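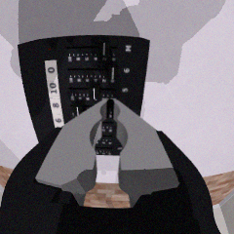 According to Hauksdóttir, a robot taught by hand will repeat the operator's hesitation along with the operator's skill, and any firm selling demonstrations ought to say on its own website how it deals with that. The comment came in through our contact form after we put up the first version of this page. It is a fair point, and we have rewritten the page around it.

Judis records demonstrations for robot arms. A client sends us a task, we work out how a person would do it through the arm, and we deliver a set of recorded runs that the client uses to train a control policy. We don't build arms and we don't sell the trained policy.

How we show a task

There are two methods. In hand guiding, the operator holds the arm near the wrist and moves it through the task while the joints are kept compliant. In remote control, the operator moves a handheld controller and the arm follows, either in a real cell or in a simulated room. Hand guiding is quicker to learn and suits long, smooth motions. It is poor for fine contact, as the operator's own grip adds force to the reading. Small controls, such as sliders and buttons on a device panel, are therefore recorded by remote control.

Most of our recording now takes place in simulation. The room can be reset to a known state between runs, the position of every object is logged exactly, and a failed attempt damages nothing. Clients with a physical cell usually ask for a smaller real set as well, recorded with the same operators and the same instructions.
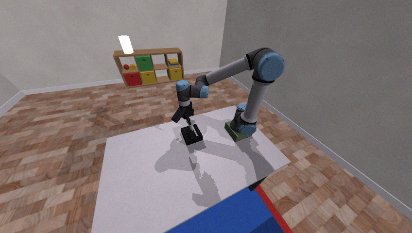 A standard order is 200 accepted runs of one task. Each run is stored with joint positions, gripper opening, controller input and the camera views the client has chosen. The start position of the objects is varied between runs within limits agreed on beforehand. If the client wants the lighting varied too, that is set up as a separate condition and labeled as such.

Hesitation, pauses and bad runs

An operator who stops to think produces a stretch of data in which the arm does nothing. A policy trained on enough of these will also stop, often at the same point, and may not start again. We handle this in 3 steps. Operators practice until their run times settle, and practice runs are kept apart from the delivery. Pauses at the start and end are trimmed. Pauses in the middle are marked but left in place, with the original timing, so that the client can decide.

Corrections are a different matter. When a finger misses its target and the operator backs off and tries again, we keep the run if the task was completed, and flag it. Some clients train on these and some drop them – both are reasonable, and the flag makes either possible.

Runs that fail are not deleted. They are delivered in a separate folder on request at no added charge.

Our longest project

The Ellatitz set covers small-object handling with a two-finger gripper and contains 456 accepted runs. It was closed in December after a second pass in which the camera timing was corrected. The notes to that set describe the fault, the runs affected and the method used to fix it.

Working with us

Send the task in writing, with the arm and gripper model and the control rate you need. We reply with a trial plan. The trial is a short batch, delivered in the final file format, and no full order is accepted before the client has loaded it and confirmed that it reads correctly.

Clients running the Alteck controller should state the firmware version, as the older releases log gripper commands and gripper position under the same name.

Page last revised Apr 18, 2018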